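Unit 8: Reporting a Documentary in Production

Reading for this unit: the Vulleck packet, sections 2 and 3. Bring the packet to class on Tuesday.

1. Scope

This unit covers articles written by filmmakers about their own unfinished films. The usual outlets are small magazines, festival newsletters and the websites of funders. The writer has access that an outside reporter lacks and also has an interest in how the film is received. Both facts affect sourcing, structure and disclosure.

The running case is Fedwood, a feature documentary about a sawmill town voting on whether to buy its mill. The article under study was written during the edit and published in Caldeira, a quarterly on rural life. It was later translated and shortened for a second outlet.

2. Disclosure

State the writer's role in the first paragraph or in a note above it. "The author is co-director of the film" is enough. A byline biography at the end does not meet the standard used in this course, as many readers stop before reaching it.

If a subject of the film has been paid for travel, lodging or archive material, the article should say so when that subject is quoted. The Fedwood article does this once and omits it once. Find both places before class.

3. Material from the shoot

Interview footage may be quoted in print only if the release covers print. Many releases are limited to "the film and its promotion." Whether a magazine article counts as promotion depends on the wording and on who commissioned the piece. When in doubt, ask the subject again, in writing.

Quotations taken from a transcript need to be checked against the recording. Transcripts made for editing often drop false starts and merge two answers into one. A merged answer can be used on screen with a visible cut - in print there is no equivalent, and the join has to be marked or the quote divided.
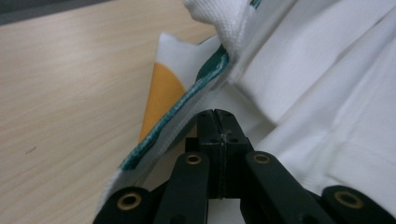
Observed detail follows the same rule. A gesture or a remark made off camera can be reported if the writer was present and took a note. If only a crew member was present, attribute it to the crew.

4. Structure

The common pattern has four parts: a person in a place, the background to the dispute, the present state of the dispute, and a return to the person. The pattern is serviceable. Its weakness is that background is pushed into one block, which an editor working to length will cut first.

The published Caldeira text places the vote count (44 in favor, 16 against, at the first town meeting) ahead of any description of the mill. Compare this with the draft in the packet, where the count comes near the end. Note what had to be moved to make the change possible.

5. Translation and second publication

Supply the original text to the translator along with a list of proper names, job titles and legal terms. Do not assume that local offices have a match in the other language. "Selectman" was rendered as "mayor" in the first translation of the Fedwood article and had to be corrected.

If the original is later posted on the film's site, label it as the original and link to the published version. Any passage restored after cutting should be marked.

6. Assignment

Write 800 words on a film, radio or photo project at the fictional-free stage of research or shooting, using at least 2 recorded interviews. Attach the releases and the relevant pages of transcript. Students without a project of their own may use the Skidau interviews on reserve at the library. Drafts are due at the start of the next session.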